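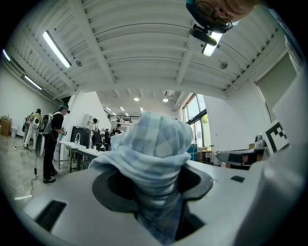
Light blue and white checkered cloth

How to Prepare a Written Statement for an Asylum Claim

By Adel Belkadi
Updated January 31, 2025

This guide is for people who are writing their own statement, and for friends or relatives helping them. It covers the statement itself, the papers that go with it, and how to work with a translator. It is general information. It does not replace a lawyer, and if you can get one, even for a single appointment, do that first.

Deadlines and forms are different from country to country and they change. Look at the notice you were given when you made your claim and write down every date on it before you start. If you can't read the notice, ask someone to read you the dates today. The rest of the letter can wait until tomorrow.

What you need before you start

A notebook or a stack of loose paper
A folder or large envelope for originals
A second folder for copies
The notice or receipt from when you made your claim
Any forms you have already filled in, including visa applications
A calendar that goes back as many years as your story does

You don't need a computer for the first draft. Many people find it easier to write by hand in their own language and have it typed later.

Step 1: Make a timeline

Take one page for each year. Write the year at the top. Under it, write where you lived, what work or school you were doing, and who lived with you. Leave a lot of space.

Then go back and add the events that led to you leaving. Use whatever dates you have. If you know the exact day, write it. If you only know that it was in June, write "June." If you only know that it was after a wedding or before a school term, write that and see whether a relative can help you place it. Do not guess a day to make the page look complete. "In the spring" is a perfectly good answer, and it is much easier to stand by later than a wrong date.

If your country uses a different calendar, keep both dates on the timeline. Write the original one first and the converted one beside it. Conversion mistakes are among the most common problems in the files that come through our desk in Nutardale, and they are hard to find once the original dates have been dropped.

Your timeline should also include travel. List each country you passed through, how long you stayed, and how you got from one to the next. Include short stops. A night in an airport counts.

Step 2: Check the timeline against your earlier papers

Lay out everything you have already told an official: visa forms, the interview notes from the airport or border if you were given a copy, school applications, anything with your name and a date. Compare each one with your timeline.

You will probably find differences. A name may be spelled two ways. A form may say you were unemployed in a year when you worked for an uncle without a contract. Mark each difference with a pencil and make a separate list.

For each item on the list, write one or two sentences explaining it. If an agent filled in a form for you and put something false in it, say so, and say what you knew at the time. Decision makers see this often. What causes trouble is a difference that the officer finds first and the claimant has never mentioned.

Step 3: Write the first draft

Start with who you are: full name, any other names you have used, date and place of birth, nationality, religion or ethnic group if it matters to your claim, and your family. Keep this to half a page.

Next, say in two or three sentences why you are afraid to go back. Put it near the beginning. Some writers save the most serious event for the end, the way you would in a story, and the reader gets through six pages without knowing what the claim is about.

After that, follow the timeline. Number the paragraphs. Put one event in each paragraph, and for each one try to cover:

When it happened, as closely as you know
Where you were
Who else was there
What was said or done
How you knew who the people were
What you did afterward

Write "I" and write about what you saw or heard yourself. If someone told you about it, say who told you and when. "My sister called me that night and said two men had come to the house" is clear. "Two men came to the house" makes it sound as if you were home.

Did you go to the police? If you did, write what happened. If you didn't, write why. You will almost certainly be asked. The same goes for moving to another city in your own country. Explain whether you tried it, and what you believed would have happened if you had.

Don't copy sections from another person's statement, even a relative's, and don't paste in pages about the general situation from the internet. Country reports can be attached separately.

Some parts may be very hard to write. You can leave a blank line with a short note, such as "detention, come back to this," and move on to the next event. Do it on a day when you have someone with you, or dictate it to a person you trust. If there is something you can't tell a family member who is helping, ask to speak to the lawyer or the advice worker alone.

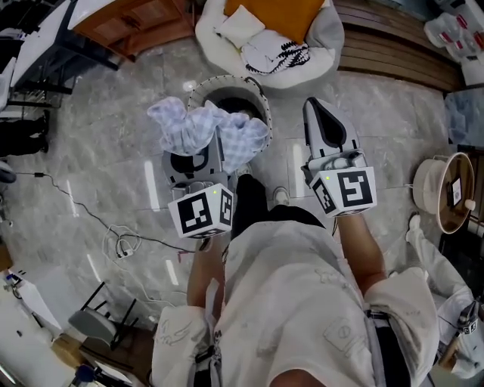
Step 4: Cut and check

Put the draft away for a day or two if your deadline allows it. Then read it from start to finish with the timeline next to you.

Take out repeated sentences. Take out long arguments about politics unless they are your own opinions and those opinions are part of the reason you are at risk. Look for words like "they" and "the authorities" and replace them with something more exact wherever you can. Local police, army, a militia, your father's brothers and a landlord are all different things to the person deciding.

There is no correct length. The longest statement I have worked on ran to 21 pages and all of it was needed. Most are far shorter. A claim based on one event can be told in four.

Check the spelling of every name against an identity document. If a name has no fixed spelling in English, choose one and use it everywhere, and mention the other spellings once near the start.

Step 5: Get it translated

Ask the translator whether they are certified and whether the office you are sending it to requires that. A relative who speaks both languages well can help you with a rough draft, but many offices will not accept a relative's translation for the final version.

Agree on the price before work starts, and ask whether it is by the word or by the page. One claimant who came to us had agreed to a page rate without asking what counted as a page. Her statement was 876 words long and was billed as six pages.

When you get the translation back, have it read aloud to you in your own language by somebody other than the translator. Stop the reader whenever something is wrong, even if it seems small. "Cousin," "uncle" and "brother" get mixed up a lot. So do "arrested" and "questioned," and "hit" and "beaten." Make the corrections before you sign.

The translator should sign a declaration saying which language they translated from and that the translation is accurate. You should keep the original in your own language with your signature and the date on it.

Step 6: Put your evidence in order

Go through the statement paragraph by paragraph and ask what you have that supports it. Typical items are:

Passport, identity card, birth and marriage certificates
School and work records
Medical reports, from home or from here
Police or court papers
Membership cards
Messages, emails and call logs
Photos
Letters from people who know what happened

Write the paragraph number lightly in pencil on a sticky note on each copy. Never write on an original.

For phone messages, save screenshots that show the sender's number and the date. Print the whole conversation around the message that matters. A single threatening line with nothing before or after it raises questions. Back up the phone, and keep it even if you get a new one.

For letters from witnesses, ask the person to give their full name, address, how they know you and what they personally saw. They should attach a copy of their identity document if it is safe to do so. If it isn't safe for them to write at all, don't press them. Say in your statement that you did not ask, and why.

Make an index page. Number the items, give each a short title and write how many pages it has. If the file is more than 20 items long, group them under headings such as identity, medical and family.

Step 7: Sign, copy and send

Sign and date the last page of the statement and put your initials on the others if the instructions ask for it. Make two full copies. Send the file in the way the notice tells you to, and get proof. That might be a stamped copy, a postal receipt or a confirmation email. Put the proof in the front of your own folder.

If you are going to miss the deadline, ask for more time in writing before the date passes. Give the reason and attach something that shows it, such as a letter from a hospital or from the translator.

After you send it

Read your copy again a few days before the interview. You don't need to learn it by heart, and it will sound odd if you do. You only need to remember what is in it.

If you notice a mistake, send a correction. A short letter is enough: "In paragraph 9 I wrote that we moved in 2019. It was 2020. I mixed up the year my son started school." You can also raise it at the start of the interview.

Tell the office every time you move. Send the change of address in writing and keep a copy of that too. Telling the reception center or your landlord is not the same thing.

Getting help

The Grustbridge advice desk in Nutardale reads statements by appointment. Bring the timeline, the draft, your notice and your identity documents or copies of them. If you need an interpreter, say which language and dialect when you book. You can also ask for a woman or a man to see you. Children are welcome to come along, but it's better if older ones can wait in another room during the reading itself.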